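Start | Werkstattbuch | Färberei | Weberei | Kontakt

Werkstattbuch Wemberg, November, gegen halb neun abends

Heute endlich wieder an der Indigoküpe gewesen, und ich schreibe es lieber gleich auf, bevor ich wieder alles durcheinanderbringe wie beim letzten Mal. Angesetzt habe ich mit dem Pulver von Bedora, 30 g auf den großen Topf, dazu Kalk und Fruchtzucker wie im alten Rezept von Eskil Brekke (danke noch mal für den Zettel, Eskil, er klebt jetzt innen an der Schranktür!). Bei 40 Grad zwei Stunden stehen lassen, dann vorsichtig am Rand entlang gerührt. Die Blume kam spät, aber sie kam, schön kupfrig, und die Brühe darunter war gelbgrün, so wie wir sie haben wollen.

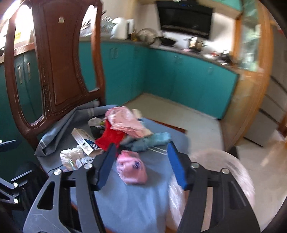 Warum wird das Garn nach dem dritten Zug nicht mehr dunkler?
Meistens ist die Küpe dann müde, weil beim Ein- und Austauchen zu viel Luft hineingekommen ist. Etwas Fruchtzucker nachgeben, wieder auf Temperatur bringen und eine Stunde in Ruhe lassen, danach zieht sie wieder.

Gefärbt habe ich Strang 141, das ist die Baumwolle von Howells, die wir im Sommer schon gebeizt hatten und die dann doch liegen geblieben ist. Vorher über Nacht gewässert, gut ausgedrückt, dann fünf kurze Züge mit langen Pausen an der Luft. Nach dem zweiten war er ein bisschen fleckig, und ich hatte schon Sorge um die Fitzfäden – die waren viel zu eng gebunden. Also aufgemacht, locker neu abgebunden, weitergemacht. Jetzt hängt er hinten an der Stange und darf bis morgen nachdunkeln. 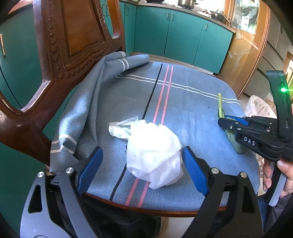 Stuhl mit graublauem Bezug, rosa und weiße Streifen.

Noch offen: das Leinen von Janenon, pH vor dem nächsten Ansatz messen (Streifen sind fast alle!), und bitte den Deckel immer ganz auflegen, wenn jemand nach mir an den Topf geht. Reibprobe mache ich erst nach dem Auswaschen – vorher sagt sie mir nichts.

Kontakt | © Werkstatt Wemberg | Nach oben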